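Comparing two hand-held grippers at the Skestuvside workshop

Posted in November, under Equipment Notes

Readers of this blog will recall that our earlier entries dealt mainly with controllers and with the software that records a session. The present entry concerns hardware. Over the past month the Skestuvside group has been comparing two hand-held gripper designs, which we refer to by their working names, Grirnov and Nair. I was asked to keep the notes, and I have set them out here in a form that may be of use to other small groups facing the same decision.

Both designs follow the same general idea. The operator holds the gripper in the hand, closes it on an object, and carries out an ordinary task while a camera mounted on the tool records the view. The recordings are later used to train an arm to do similar work. The value of the recordings therefore depends on two matters: whether the operator can work naturally, and whether the camera can see what the fingertips are doing. Our comparison was arranged around those two matters.

The Grirnov has the heavier body and a longer trigger travel. Duangjai Limsakul, who carried out the greater part of the trials, reported that it felt steady during slow work and tiring during fast work. The Nair is lighter and closes with less effort. Its trigger gives little sense of how hard the fingers are pressing, and two of our four operators found that they squeezed more firmly than they intended.

We recorded 472 usable trials across both tools. The target had been 1,000, and I should state plainly that we fell well short of it. A portion of the shortfall was caused by a loose connector on the Nair, which Živko Begović eventually replaced after resoldering it on two separate afternoons. The remainder was a matter of scheduling. Charoen Ruangrit was away for part of the period, and trials that required two operators could not go ahead without him.

Rigid objects gave us little to report. Cups, blocks, and small boxes were lifted and placed with either tool, and the operators did not express a strong preference. The differences appeared when we moved on to soft and irregular material. Orathai Prasertsri had proposed this part of the program, on the grounds that our earlier arm policies had performed poorly with anything that bends, frays, or sheds. She prepared a set of bundles, cloths, and loose fibers, and asked each operator to pick up, hold, and hand over every item in turn.
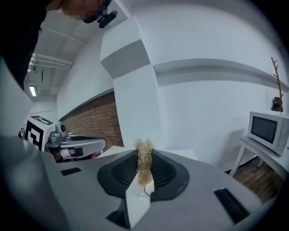

A fibrous tuft held upright in the gripper, with a second gripper assembly to the left.

The fiber trials were the most instructive of the series. A loose tuft does not present a clear edge to grip, and its shape changes as the fingers close. With the Grirnov, operators tended to close slowly and then pause. With the Nair, they closed quickly and then made small corrections. Drops were more common with the Nair at first, although the gap narrowed once each operator had spent a morning with it. I would not wish to draw a firm conclusion from this, as we did not vary the order in which the tools were introduced. That was an error in the plan, and it was mine.

The camera comparison was more straightforward. A wide lens set close behind the fingers gives a good view of the object and a fair amount of the room as well. It also shows a good deal of the tool's own housing, and that portion of the view contributes nothing to training. Nipon Phuthong tested a mount that moves the camera slightly forward on the Nair. The view of the fingertips improved, but the mount made the tool front-heavy, and Duangjai asked for it to be removed after one session. A shorter bracket is now being printed.

Tracking markers deserve a brief mention. Large, flat markers held their position well in our recordings, provided the operator's sleeve did not cover them. We now ask operators to push their sleeves up before a session begins. We also ask that cables be routed clear of the marker faces, a point that was missing from our original checklist.

As matters stand, the group intends to keep the Grirnov for slow handling of soft material and to use the Nair for general collection once its connector has been proved reliable. Some members would have preferred to settle on one tool — a single design would certainly simplify calibration — but the results did not seem strong enough to justify giving up either.

The next round of trials will take place at Cerunside, where the benches are higher and the lighting is more even. Orathai has already begun assembling a second set of soft items, and Živko will bring spare connectors. Groups that have tested similar tools on fibrous material are invited to write to us through the contact page, particularly if they have recorded the order in which their operators were trained.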